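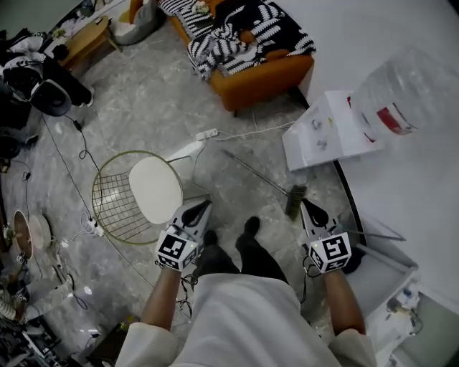 Common Questions About Tidying a Shared Living Room

We run the shared apartments at Bindcombe House, and every August, when a new set of residents moves in, we get the same questions by email. We finally gathered them up on one page, and if yours is missing, please do write to us - we like hearing from you.

Where do I start when the whole floor is covered?

Start with the cords. It sounds backward, I know, but a broom catches on every loose cable it meets, and you will spend half your morning untangling instead of sweeping. Unplug what you aren't using, coil it loosely, and lift the power strips up onto a chair while you work. The floor feels much bigger afterward!

Can I sweep a marble-look floor with an ordinary broom?

Yes, as long as the bristles are soft and clean. Give the broom a good shake outdoors first, and work from the walls toward the middle of the room. Gray patterned floors are wonderfully forgiving about dust, so look along them toward a window now and then or you'll miss whole patches.

How do I deal with roller blinds and a standing fan?

Do these before the floor, never after. Let the blinds all the way down and run a dry cloth across them from top to bottom, then unplug the fan and wipe the grille front and back.
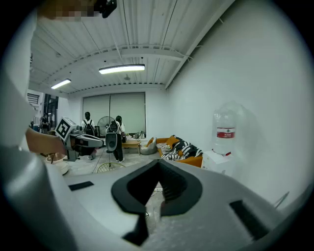 If the ceiling has ridged panels, a long duster run along the grooves (with the grooves, please, and not across them) will bring down more fluff than you'd expect, and you'll be glad you left the sweeping for last.

What about the throw on the sofa?

Take it outside, shake it well, and wash it by its label. Dark and white patterns do best in cool water. Our residents at the Widstead building wash theirs once a month, and that seems plenty.

Where should brooms, sticks and buckets live?

Together, and near the sink if you have the room.

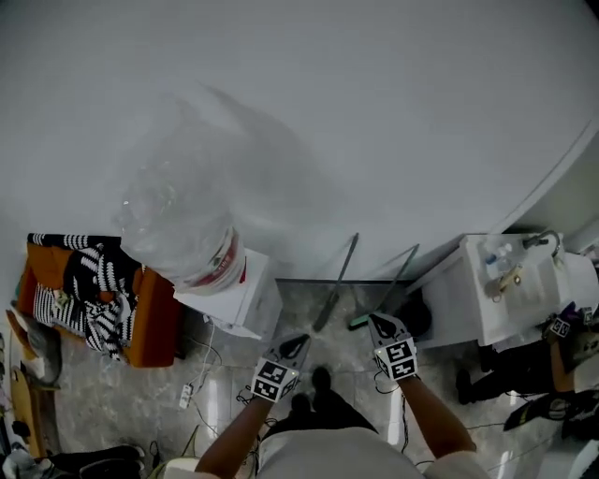
Long handles slide around when they're propped on a smooth floor, so a couple of wall clips are well worth the trouble. Rinse buckets out and store them upside down so they don't gather dust.

Will you lend me supplies?

Gladly. Ask at the Bindcombe front desk, and bring everything back by the next evening if you can.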